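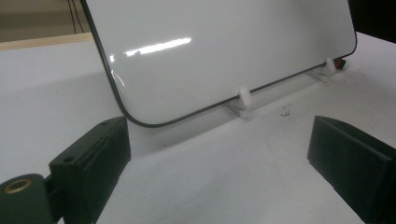 Figure 1. Glossy white panel on a low stand, beyond the gripper fingers.

Unit 5: Handling reflective and thin-edged workpieces
Course notes, Annatjie Sibiya
Revised 2 Aug 2023

5.1 Scope

These notes cover working rules for two-finger grippers approaching flat parts that stand on edge. They apply to the bench exercises and to the written plan due before the second lab. They do not cover suction tools, which have their own unit, or handling by two arms.

The rules are house rules. Where the site risk assessment or the manual for the arm is stricter, follow the stricter document and note the clause number in your plan.

5.2 Terms

Workpiece: the part to be gripped or moved.
Support: whatever holds the workpiece before the grip is made.
Approach: the tool path from the last free point to first contact.
Standoff: the distance from the finger pads to the workpiece at the last free point.
Release: the opening of the fingers and the retreat to the next free point.

5.3 Before the approach

a) Identify the support and write down which parts of the workpiece edge it blocks. In Figure 1 two white pegs grip the lower rim, one near the middle and one near the right end. Neither place is available to a finger.

b) Check the contrast between support and bench. White feet on a white tabletop are hard to segment in a color image, and a planner working from color alone may treat them as free space. Enter the support in the collision model by hand, with a margin of 5 mm on all sides.

c) Check for glare. A bright streak on a glossy face can be read as an edge or as a hole in the depth map. In Figure 1 the streak lies across the upper left of the panel, while the dark rim along the bottom stays crisp. Take the pose from the rim. If the rim is not visible for at least 200 mm of its length, move the tool and look again before planning.

d) Check the bench surface. Specks of debris like those to the right of the central foot in Figure 1 will scratch a glossy face if the part is laid down on them. Wipe the bench with the arm in the stopped state.

e) Look past the workpiece. Cables and small items behind it belong in the collision model even when the planned path does not reach them.

5.4 Speed and force

Use the 400 mm/s limit for free motion in the lab cell. Inside the standoff distance, the limit drops to 14 mm/s and stays there until both pads report contact.

Set the grip force from the part, starting low. Increase it in single steps and record each step. A part that slips at the highest permitted step is reported to the instructor. Do not add tape or rubber to the pads to get around the limit — it changes the finger geometry and voids the calibration.

Pads are inspected before each session. Look for chips and missing screws. A finger that moves when pressed sideways by hand, with the power isolated, is out of service until it has been refitted and the tool center point measured again.

5.5 Parts standing on edge

A part that leans on its support has a preferred direction of fall. State that direction in the plan. The closing motion must not push the part toward it before both pads are in contact.

Lift along the plane of the part until the lower rim is clear of the support. Only then rotate. Rotation during the lift is the most common fault in submitted plans and loses the full mark for this section.

On return, the order is reversed. The rim must be seated before the fingers open. Seating is confirmed by the change in measured load, and a camera view is accepted as a second check only.

5.6 Records

The log for each run contains:
Workpiece and support identifiers
Finger set number and date of last inspection
Standoff, approach speed and final grip force
Any stop, with cause and the name of the person who reset the cell

Runs with no log are not graded. Files go in the Zilusum folder under the group number, in plain text. Groups using the Cendari cell add the controller version — it differs from the one in the main lab.

Reading for next time: Swanepoel handout, part two, on release faults.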